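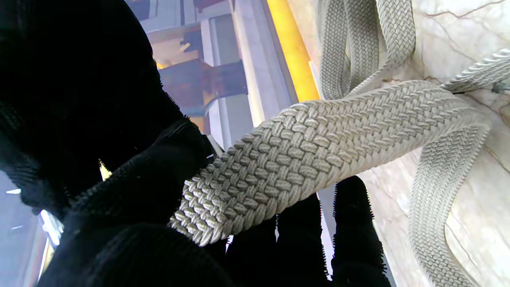 Figure 3. Light gray braided belt held in a black fabric-covered hand.

4.2 Kickoff times and late withdrawals

Clubs in the Lacerda league enter their squads by Saturday noon, and a player who drops out after that point is recorded as a late withdrawal. We used the match sheets of 23 clubs for one full season. Sheets with no referee's signature were left out, as were matches moved to another ground on the day.

Late withdrawals were more common before early kickoffs. The difference was clear in the lower two divisions and small in the top one, where most squads carry enough substitutes to cover a missing player. Treseo, the only club with two home grounds, was counted once for each ground. Leaving it out did not change the pattern.

Travel mattered less than we expected. Teams that drove more than 60 minutes to a match lost players at nearly the same rate as teams that stayed in town — the exception was Werkance, which had no shared transport until March and often arrived short. Camargo and Bezerra found a similar result for youth teams, although their clubs recorded withdrawals by hand and may have missed some.

Weather was not recorded on the sheets, so we could not separate its effect from that of the kickoff time.

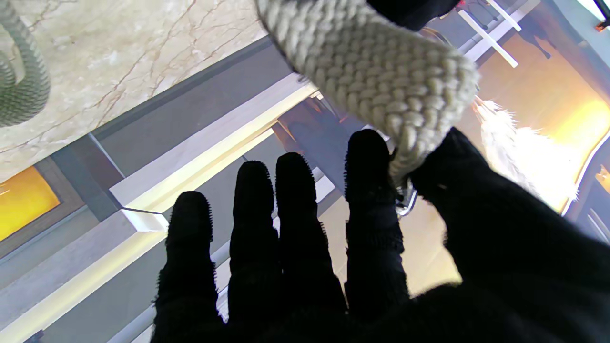
4.3 Referee reports

Referees wrote a short comment on 7 in ten matches. Two of us read every comment and sorted it as a remark on conduct, on the pitch or on timekeeping. Comments that fit none of these were set aside. Arex drew the most remarks on timekeeping, nearly all from the first half of the season, before the club replaced its clock.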